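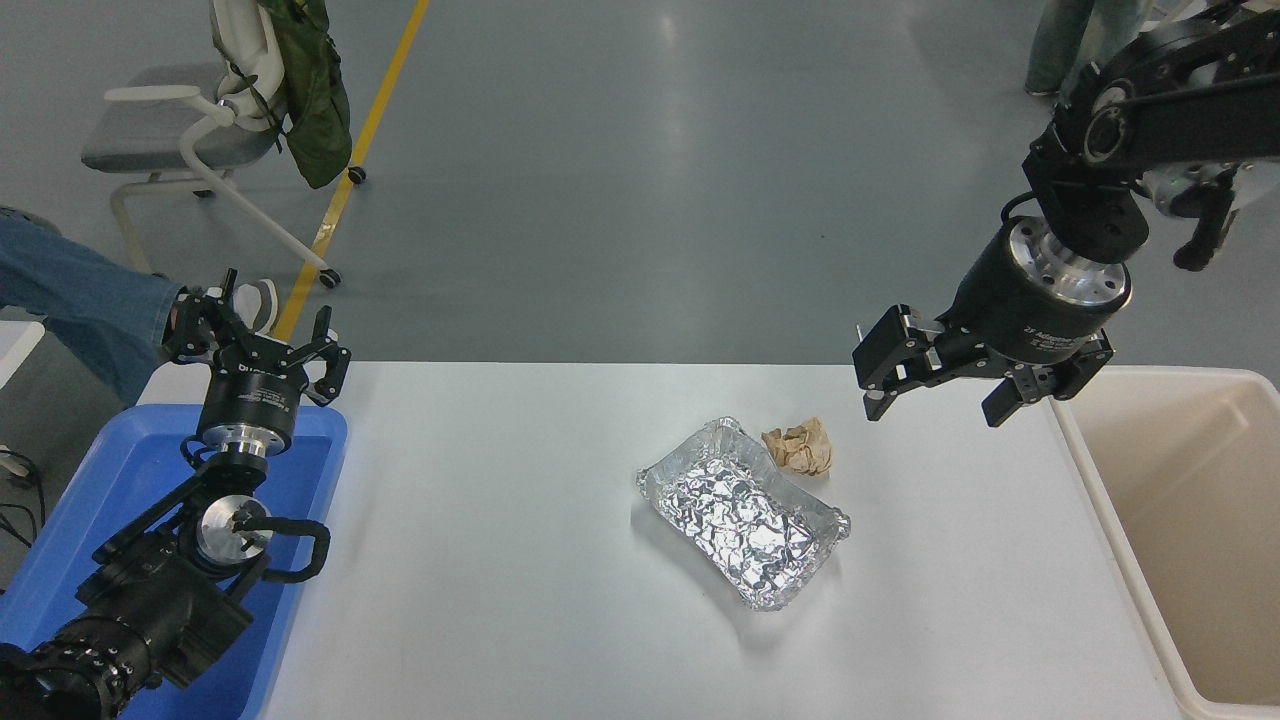
Foil tray and brown paper on the sorting table, Ovdale Resource Recovery Centre.

Sorting at Ovdale: Gallery

The Ovdale centre receives household packaging from Ollthorpe and Burkgate. 

Foil trays are accepted at all 3 centres. Residents are asked to rinse trays and to scrunch loose foil into a ball before drop-off. Small pieces of foil may be placed inside a larger tray.
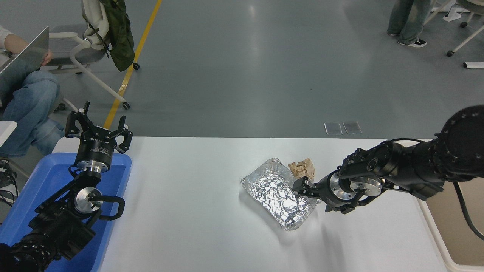 Brown paper is collected separately from metal. Paper marked by grease or food should be placed in the green organics cart at home. Coloured gift wrap is not accepted in either stream.

Enquiries about group visits may be directed to Arnulfo Flores at the Ovdale office. Groups are limited to 6 visitors.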